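Trallora Leta Flat Bench Cover Spray, 5 litre
Product code: TL-115
Home > Cleaning and Care > Gym and Studio > Surface Cleaners

Leta is a ready-to-use, water-based cleaner for coated fabric, vinyl and painted steel. It contains no bleach and no added perfume. The 5 litre container refills standard trigger bottles and is supplied with a screw cap and a separate pouring spout. Trigger bottles are sold separately.

The liquid is clear and low-foaming. It is intended for daily removal of sweat, skin oils and chalk from padded equipment. It is not a disinfectant. Where a disinfectant is required, clean with Leta first, wipe down with plain water, then apply the disinfectant according to its own label.
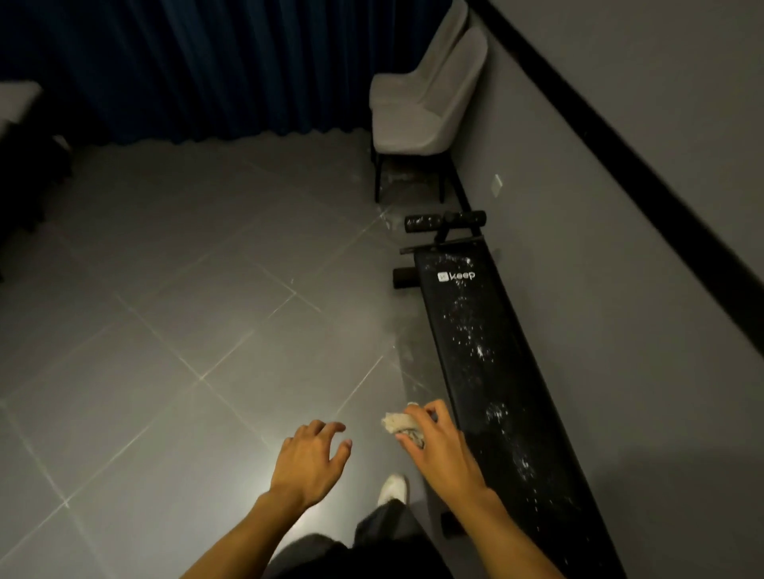
Leta should be applied to the cloth and not directly to the equipment. Spraying onto a pad drives liquid into the stitching and staple line, where it can reach the foam and the board underneath. Two or three pulls of the trigger are enough for one pad. An off-white cloth bunched up in the hand, as beside the long black sit-up bench, will do for seams and frame joints; for broad pads, fold it flat and turn it as each face becomes soiled. Wipe along the length of the pad, leave for 40 seconds, and dry with a second cloth. Spills on tiled floors should be mopped up at once, as the product is slippery until dry.

Do not use on untreated leather, suede, bare wood or touch screens. Test on a hidden area before first use. Do not mix with other cleaning products.

Technical data
Contents: 5 litres
Form: clear liquid
Dilution: none
Storage: upright, above freezing, away from direct sunlight
Trigger bottle refills per container: depends on bottle size

Range
Leta 5 litre: surface cleaner, this page
Salinas: floor cleaner concentrate for tile and rubber
Ditetti 78: cotton wiping cloths, undyed, sold by the pack

The label was revised in October 2020. Containers bearing the earlier label hold the same formula and may be used in the same way. The wall chart issued in March has been withdrawn, as it showed the cleaner being sprayed directly onto the pad. Replacement charts are sent free of charge with the next order.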